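Have you ever taught a little kid to build with blocks? You probably didn't give them a big list of rules. You just showed them. At our lab in Skovstead, my friend Shu-fen Kuo and I wanted to know if a robot arm could learn that way too!

So we tried it. We steered our robot, Urio, by hand while it picked up blocks and put them down on a board full of little holes. Every move got saved in the computer. We did that 582 times (yes, my arms got tired).
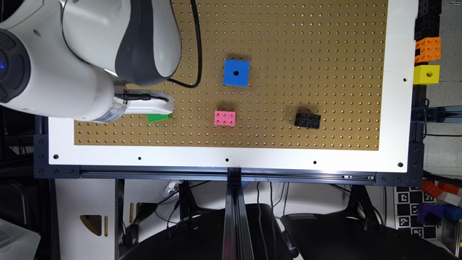 Then we let go and gave Urio new puzzles. The blocks started in spots it had never practiced, so it couldn't just copy us. It had to look at the colors and shapes and work out where to reach.

Guess what? It got pretty good at cubes! Flat bricks were harder, especially if they were turned a bit sideways. When we added 2 more days of practice with only turned bricks, Urio dropped far fewer of them.

Scientists call this "learning from demonstration." A demonstration is just a fancy word for showing somebody how.

Next we want to try stacking 3 blocks high. I think the top one is going to be trouble!

Kourosh Hassanpour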